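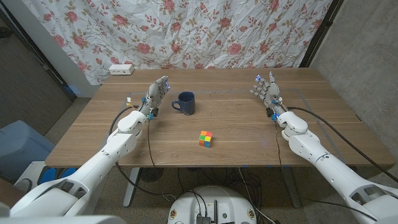
How to Plan a Neighborhood Film Night (Without Wearing Yourself Out)

Posted by Tolera Gebru, April 11, 2026

I've helped put on an outdoor film night in Tastlow every June for a good while now, and every spring I get a handful of messages from people in other towns who want to start one of their own. I love getting these! I do tend to write very long answers, though, and after the last one ran to several screens I thought I'd better put it all on a page and save my thumbs.

What follows is for a small, free event, the sort where people bring blankets and somebody's dog ends up on somebody else's blanket. If you're planning to sell tickets or close a street you'll need more help than I can give you.

Step 1. Choose the film and get permission to show it

Start with the film, even before the date. You need a public performance license to show a movie to a crowd, even when it's free and even when you own the disc. A streaming subscription doesn't cover it either. Find out who handles public screenings for the title you want, write to them, and tell them the place, the date, whether you're charging, and how many people you expect. Ask for the price in writing, and ask whether you're allowed to name the film on your posters, because some licenses for outdoor shows limit that.

Have a second choice ready. Our first year we had our hearts set on one particular musical and waited and waited for a reply, and by the time we gave up we had hardly any time left to arrange anything else. (We showed an old adventure picture in the end, and people still bring it up.)

If you'd like something cheaper and closer to home, write to local filmmakers. We open every year with a short film made nearby, and the families of everyone in it come along, which does wonders for the turnout.

Step 2. Pick the spot

Walk over to your possible places in the evening, at the hour you'd be starting. You want to know where the sun goes down, where the streetlights are, and how noisy the road gets. We tried the green by Merer Hall first, and it was lovely until a floodlight came on over the parking lot and washed out the whole top corner of the screen. Now we use the sloping field at Holovko Park. A gentle slope is a wonderful thing, as everybody can see over the person in front.

Ask the owner of the land in writing, and while you're at it ask about power, restrooms, parking and when you have to be gone. Check whether the town wants a permit or proof of insurance. Ours wanted both.

Step 3. Work out the start time

Look up sunset for your date and plan to start the main film 30 minutes after it. Earlier than that and the picture looks like weak tea. In June this makes for a late night, so pick something on the short side if you're hoping for little ones.

We open the field well before dark and let people picnic.
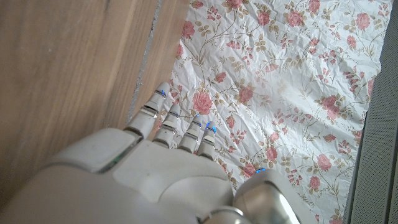

The short film goes on when the sky is getting dim, and it gives you a chance to fix the sound before the main film starts. Choose a bright short with plenty of daylight in it, because a dark one will be nearly invisible at that hour.

Step 4. Gather the equipment

Borrow before you buy. Schools, churches and libraries often have a projector and a pair of speakers that sit in a closet most of the year. You'll want:

A projector bright enough for outdoors (test it outside, at night, at the full distance)
A screen, or a plain white sheet pulled very tight
Two speakers on stands
A laptop or player, with its charger
Outdoor extension cords, and mats to cover them where people walk
Flashlights, tape, and more tape

Put the speakers up near the screen and aim them at the middle of the crowd. Tie the screen down at the bottom as well as the top. Even a soft breeze will turn a sheet into a sail, and if the wind is any stronger than that, please take it down.

Step 5. Do a full rehearsal

Set everything up in the real place a few nights ahead and play at least 20 minutes of the film, with the sound as loud as you mean to have it. Walk to the back row and listen. Walk to the nearest house and listen there too, and knock on the door and introduce yourself while you're about it. Turn off the laptop's sleep setting and its notifications.

Step 6. Tell people

A poster should say the date, the place, when the field opens, when the film begins, what it costs, and what happens if it rains. Send the same details to the community calendar and the schools. The Urnar Bakery puts our poster in its window and I'm sure that brings in more families than anything I do online.

Step 7. On the night

Have 5 helpers if you can find them: one at the projector, one on sound, two greeting people and keeping a path clear, and one with no job at all, who will be busy all evening. Begin on time. Thank the landowner and whoever lent you the equipment, point out the restrooms, and keep the speech short (I'm still working on that part myself).

When the credits finish, bring up some lights before anybody starts folding chairs. Hand out trash bags as people leave, and go over the grass again in the morning, when you'll find the tent pegs and at least one small shoe.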